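# The countertop people and their numbers

My neighbor Milovan Begović has a spreadsheet for his kitchen, and last month he let me look at it, which I think he regrets. The total at the bottom was 3,559 dollars, and that was only for sealing, "conditioning" and protecting surfaces he already owns.

I want to talk about the conditioning.

Somewhere in the last few years a whole shelf at the hardware store filled up with products for things that used to get wiped with a rag. Milovan uses one called Lirau. It goes on in January and again in the summer, and in between there's a spray from the same company that "refreshes the bond." I asked him what the bond was. He said it was the bond between the surface and the Lirau. So you buy the spray to look after the stuff you bought to look after the counter.

I'm not against maintenance. I oil my cutting board when it looks thirsty and I change the furnace filter when I remember to. What bothers me is maintenance where you can't tell if it did anything. The furnace filter comes out gray, so fine, I believe in the furnace filter. With the counter you rub something on, you rub it off, and you're looking at a counter.

The Lirau label says it lasts through 3,000 wipes. Who was wiping? With what? I wipe mine with whatever sponge is closest, usually one that should have been thrown out, and I lean on it when there's jam. I doubt that's how they did it. And if it lasts through 3,000 wipes, I'd like to know why it needs the spray.

Milovan's answer to all of this is that his counters look great. They do. They also looked great when he moved in, before he'd heard of any of it, and so do the ones at my sister's place, where the most advanced product in the house is dish soap. When I bring up my sister he says she has a different kind of household. She has two boys and a dog. I'd have thought that helped my side.

He did get me to go along to a home show on a Friday afternoon, on the theory that I'd hear it from the experts. The man at the Prundeo booth was friendly and very good at his job. He put a drop of water on a treated tile and a drop on an untreated tile, and the first one beaded and the second one spread out. Everybody nodded. But a bead of water is still a bead of water! You have to wipe up both of them. I asked what happens to the untreated tile over ten years and he said I'd be surprised. I said go ahead, surprise me, and he gave me a brochure.

The brochure has a chart in it. One line goes up and the other goes down, and there's nothing written on the side to say what's going up or down. In small type it mentions a survey of 1,039 homeowners who reported "greater confidence in their surfaces." I've read that several times now. I have never once doubted a surface.

To be fair, I know some real stone does stain, and if you've put pale marble in a kitchen where people cook with turmeric, you should probably seal it and I won't make fun of you. My complaint is with how the advice for that one fussy material gets stretched until it covers everything flat in the house. Speckled stuff in particular seems to me to have solved the problem already. You could lose a whole crumb on it until Easter.

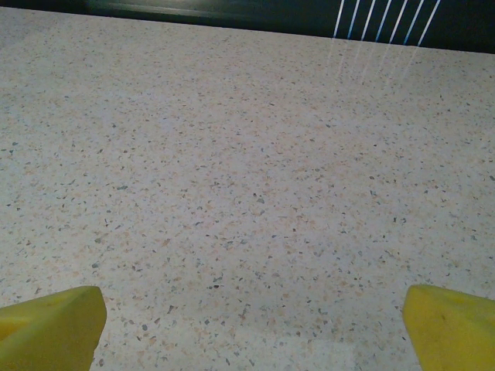 Milovan says that's exactly the attitude that leads to etching. I looked up etching. It's when acid dulls the shine on certain stones, and it's a real thing, and from what I read a sealer doesn't do much to stop it. I sent him that. He wrote back that Lirau isn't a sealer, it's a conditioner. I don't know what to do with that.

So I've made him an offer. He leaves the stretch by his back door alone until next January, no Lirau, no spray, just a damp cloth. The rest he can treat as usual. Then we get his wife to look at both parts without being told which is which, and if she picks the right one I'll buy the next two bottles myself. He's thinking about it. He wants to know if he can still use the spray on that end if there's an emergency, and I said no, and he said he'd have to get back to me.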